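**Sisbridge, June**

## Wrapper scheme claims success, but where do the wrappers go?

A trial that asks households in Sisbridge to keep snack wrappers out of the kitchen bin has been declared a success by the firm running it, two months after it began. The evidence for that is thin.

Musent, which signed up 562 households in the spring, says 481 of them are "actively sorting". Asked what the phrase meant, the firm said a household counted as active if it had put out at least one bag since the start. A family that filled one bag in the first week and then went back to its old ways would still be in the total.

Residents were told to put crisp packets, sweet wrappers and other foil-lined film in a separate bag, and to leave it out with the ordinary recycling. Rigid tubs and jars stay where they were, in the main box. It sounds easy enough, but the leaflet runs to seven pages and contradicts itself on labels. Page 2 says paper stickers must come off plastic containers. Page 7 says they can stay on.

"I rang up about the stickers and got two answers from the same person," said Yoga Pillai, who lives on Ginting Road. "I've stopped peeling them. If they want them off they can come and do it."

Her neighbour Teguh Liew has kept going, though he complained that the bags fill with air. Wrappers won't stay folded, he said, and a bag that looks full at breakfast can be pushed down to a handful by the evening. Musent reports its results by the bag and has published no weights.

The bigger question is what happens after collection. The bags go to a depot run by Histex, which describes the material as "recovered". Recovered can mean made into something else. It can also mean burned for heat, and neither company would say how much of the Sisbridge film had gone which way. A spokesman for Histex, Iñaki Pastor, said the figures were "being finalised" and would be shared when the trial closed. He would not give a date.

Yoga Majimbun, who speaks for Musent, said people were being too hard on a young scheme. "We're changing habits in the kitchen first," she said. "The rest follows." She confirmed that the firm hopes to offer the service to the whole town as a paid extra, at a price still to be set.

Anyone being asked to pay might fairly want the Histex figures before the invoice. For now the ordinary bin takes the same wrappers at no added charge, and Musent has yet to show that its bags end up anywhere better.

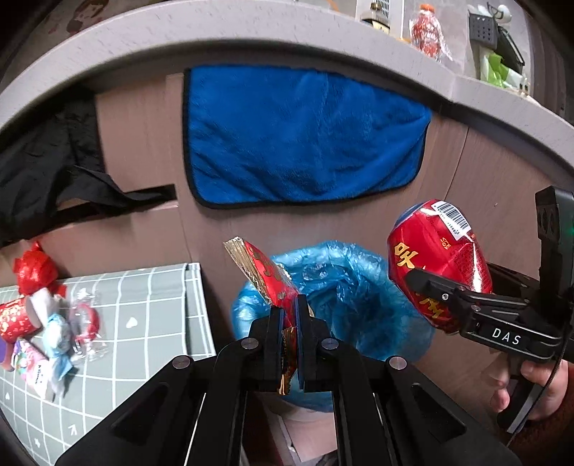
*Kartini Ngau, local news*

Torn foil ends like the gold one on that red wrapper belong in the film bag, according to the leaflet, along with the rest of the packet. A container with a barcode sticker still on it falls under page 2 or page 7, depending on which you read. Musent says a corrected leaflet is with the printer, and that households already in the trial will be sent a copy.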